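How does a robot learn to fold your shirt?

By Loubna Salem, Kids' Science Desk

Folding laundry. Boring for you, super hard for a robot! Cloth flops. It bunches up. A shirt never lands the same way twice.

So people teach it. The Zemton kit is a pair of grippers you hold, one per hand, each with two yellow-tipped fingers. Squeeze, and they pinch.
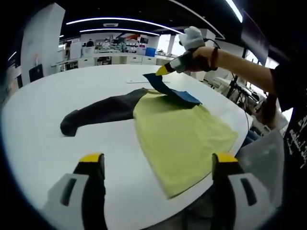
Sleeves are the tricky bit. Pull too hard and the whole shirt slides over. A person just feels that. A robot has to learn it from lots and lots of folds, and the kit's makers say 100 is only a start.

Can kids use it? Ages 8 and up, with a grown-up. Schools can borrow a kit for 5 days, and it comes with a booklet that is 62 pages (too long!! skip to the pictures).

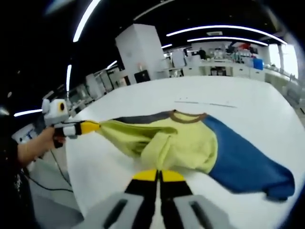
Our tester Lungile Mabuza liked the pinching but said her hands got tierd fast. Socks were easiest. Hoodies, no way.

Try it at home: fold a T-shirt using only two kitchen tongs. No fingers! Then do it agian with your eyes shut.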